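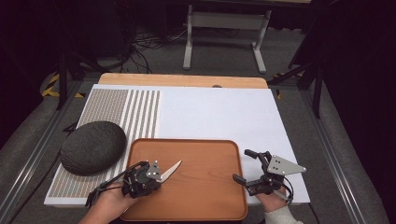
Care and Use FAQ: Wooden Serving Trays, Boards and Small Knives
Ellholm Home Support
29 Jul 2021 | By Ellholm Product Desk
Last updated: June

Search help topics Enter keyword Go

Can I cut directly on a serving tray?
No. The finish is intended for serving. A blade will score it, and liquids enter the wood through the score. Cut on a board and transfer the food.

Is the raised rim safe to lift by?
Yes, with both hands on opposite sides. Do not lift a loaded tray by one corner.

How do I clean the Jelell tray?
Wipe with a damp cloth and mild soap. Dry at once, standing on edge. Do not soak or put in a dishwasher.

How often should it be oiled?
Every 12 weeks in regular use. Apply food-safe mineral oil, leave for 9 hours, wipe off the excess.

How do I store a folding knife with the tray?
Closed and dry. An open blade left on the tray can mark the finish if the tray is moved.

Can a stone be used as a weight or trivet?
Wash and dry it first. Put felt under it on printed boards; grit will wear the pattern.

Which articles does this page cover?
Tray 209 and board 298.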